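11 Feb 2024 | by Roxana Ciobanu
14 shares | 3 comments

I have fallen hard for folding! All through January I pulled clean things out of a heap by the bed, and now I'm the person who refolds a pillowcase for fun. The orange stuff is my favorite to practice on – you can find it in any pile, and every crease shows up as a darker line.

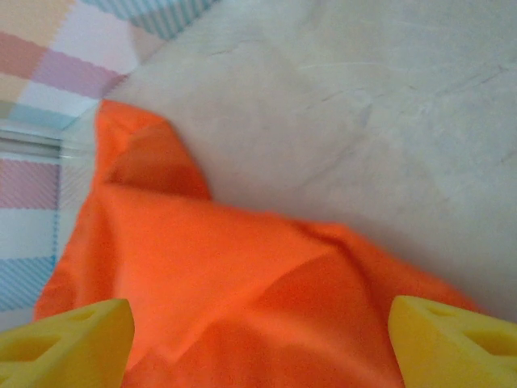 Do you have to iron things before you fold them?
Most everyday laundry folds fine if you shake it out hard and smooth it with your palms first.

My method is thirds, then thirds again, and I start by finding two corners. If there are no corners (fitted things, I'm looking at you) I go for the longest straight edge I can get and work from that. Traian Dumitrescu taught me to do it on a spread cloth, so nothing slides, and what a difference! I used to chase shirts all over the table.

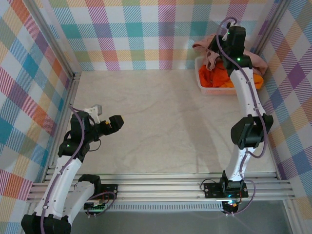
The other thing I love is a basket with straight sides. Folded pieces stand up in it like files, and you can pull one out without wrecking the rest. Mine came from a little shop in Ollcombe and I went back for a second one the same week. 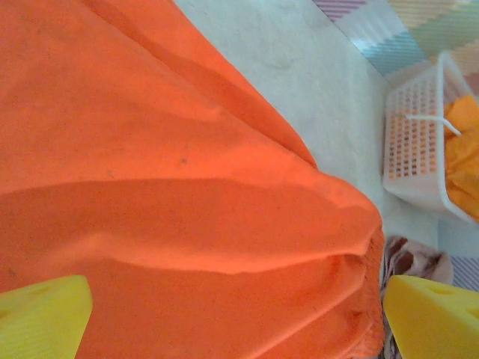
Roxana Ciobanu
Home and laundry blogger

Gathered hems are still my weak spot. I tuck the puckered part inside on the first fold and press down with my forearm, and it mostly behaves. Next up is the linen shelf – 72 napkins from my aunt in Rorness, all different sizes, and I can't wait to get at them!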